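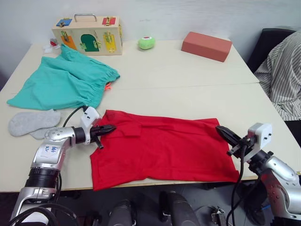

Incidencia: la lavadora alarga el programa de 40 grados y termina con aviso E50
Equipo: Derketti de carga frontal, instalada en local
Ubicación: Cáceres
Servicio técnico: Wemasen
Mes de apertura: enero
Prioridad: normal
Estado: cerrada

Descripción enviada por el cliente

La lavadora empieza el programa de algodón a 40 grados con normalidad, carga agua y el tambor gira. Pasado un rato vuelve a cargar agua, luego otra vez, y el tiempo que falta se queda parado en el panel. Al final salta el aviso E50 y la puerta no se desbloquea hasta que se apaga y se espera. La ropa sale escurrida pero con restos de detergente, sobre todo en las prendas oscuras y en las rojas. El programa corto en frío unas veces acaba bien y otras no. Antes de la reforma del cuarto de lavado no pasaba. He limpiado el filtro y no tenía nada.

Primera respuesta del soporte, 9:15

En este modelo el aviso E50 significa que se ha superado el tiempo máximo de calentamiento. Puede venir de la resistencia, de la sonda de temperatura o de una entrada continua de agua fría que no deja subir la temperatura. Por lo que cuenta de las recargas, conviene mirar antes lo tercero. Se piden estas comprobaciones:

Cerrar el grifo de la toma cuando la máquina haya terminado de cargar y observar si el nivel del tambor baja solo.
Anotar si se oye agua correr por el desagüe con la bomba parada.
Indicar cómo quedó el tubo de desagüe después de la reforma.
Probar con el tambor vacío y sin detergente.

No hace falta desmontar la tapa ni tocar el cableado.

Respuesta del cliente, 11:40

Hecho con el tambor vacío. Cierro el grifo y el nivel baja. Tarda unos minutos, pero se ve por el cristal de la puerta. La bomba no suena. En el desagüe sí se oye un hilo de agua. El tubo lo volvió a meter el albañil en la bajada de la pared, no sé hasta dónde. El resto de la instalación está igual, el grifo es el mismo y la toma eléctrica también.

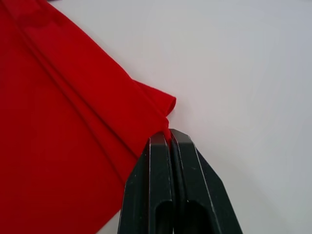

Tela roja doblada sobre la mesa.

Nota interna, 12:05

El síntoma principal es el vaciado por gravedad. Se descarta de momento el cambio de resistencia que había quedado propuesto en la pantalla de Unine al abrir la incidencia. El programa de gestión lo propone por defecto con cualquier E50 y hay que quitarlo a mano, si no genera el pedido de la pieza.

Segunda respuesta del soporte, 12:20

Con lo que describe, el tubo está haciendo sifón. El agua sale sola, la máquina detecta falta de nivel y carga de nuevo agua fría. Así no llega a 40 grados, agota el tiempo y da el aviso. También explica el aclarado deficiente: parte del detergente se va por el desagüe antes de disolverse y el resto entra tarde.

Haga lo siguiente, con la máquina apagada y el enchufe desconectado:

Ponga un cubo y unas toallas debajo. Saque el tubo de la bajada despacio, puede quedar agua dentro. Mida cuánto tubo estaba metido. Mida la altura desde el suelo hasta la boca de la bajada. Mire si el tubo entraba a presión o si alguien selló la unión con silicona o cinta.
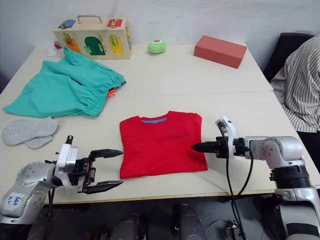

La boca debe quedar a más de 50 cm del suelo y por debajo de 100 cm. Si está más baja, hay que subir el tubo con el codo rígido que venía con la lavadora, aunque sea de forma provisional. La unión tiene que dejar pasar aire. No corte el tubo todavía.

Respuesta del cliente, 17:30

La boca está a 40 cm. Antes estaba más alta, la bajaron para que no se viera por encima del mueble. El tubo estaba metido casi hasta el codo de la pared y con cinta alrededor. La cinta la he quitado. No encuentro el codo rígido. ¿Vale uno de ferretería? Hoy no puedo hacer más pruebas porque tengo que cerrar.

Tercera respuesta del soporte, 17:50

Vale cualquier codo en U del diámetro del tubo, siempre que lo sujete sin aplastarlo. Lo que cuenta es el punto más alto del recorrido. Fíjelo a la pared o a la trasera de la máquina con una brida, de manera que ese punto quede por encima de 50 cm, y baje después hasta la boca. Meta el extremo lo justo para que no se salga con la presión de la bomba. La brida no debe estrangular el tubo.

Mientras tanto no use el programa de 40 grados. Si necesita lavar, cierre el grifo al terminar y no deje la máquina sola.

Seguimiento, mañana siguiente, 10:10

El cliente llama. Ha comprado el codo y lo ha fijado, el punto alto queda por encima de la medida indicada. Pregunta si tiene que borrar el aviso de la memoria. Se le indica que no, desaparece al completar un programa. Se le pide que haga la prueba en este orden: carga en vacío con el grifo cerrado después del llenado, programa corto en frío y programa de 40 grados con media carga.

Resultado de la primera prueba: el nivel se mantiene durante 3 minutos de observación. No se oye agua en la bajada.

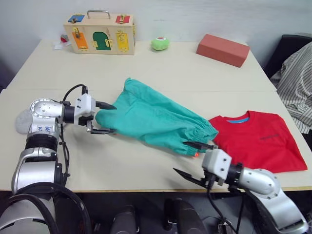

Resultado de la segunda: el programa en frío termina dentro de su tiempo, sin recargas fuera de fase. Falta la de 40 grados, que el cliente hará por la tarde. Queda pendiente también el asunto de los restos de detergente. Se le recomienda sacar el cajetín, lavarlo con agua templada y comprobar que la pieza separadora del detergente líquido no esté puesta si usa polvo.

Respuesta del cliente, 18:05

Programa de 40 grados terminado, sin E50 y con la puerta desbloqueada a la primera. El cajetín tenía una costra en la parte de atrás y la pieza del líquido estaba puesta. Yo uso polvo. La he quitado. En la ropa de hoy no veo restos.

Ha goteado un poco donde el codo toca el zócalo, creo que era agua de cuando saqué el tubo. Lo he secado y sigo mirando.

Cierre

Causa: sifonado por boca de desagüe demasiado baja y unión sellada con cinta tras la reforma.
Solución: tubo elevado con codo en U, unión con entrada de aire, cajetín limpio y pieza de detergente líquido retirada.
Piezas sustituidas: ninguna.
Desplazamiento: no.
Recomendación al cliente: cuando haya obra de nuevo, pedir que suban la boca de la bajada y quitar el arreglo con brida.
Pendiente: si el goteo del zócalo vuelve a aparecer, abrir incidencia nueva con referencia a esta y adjuntar foto de la unión del tubo.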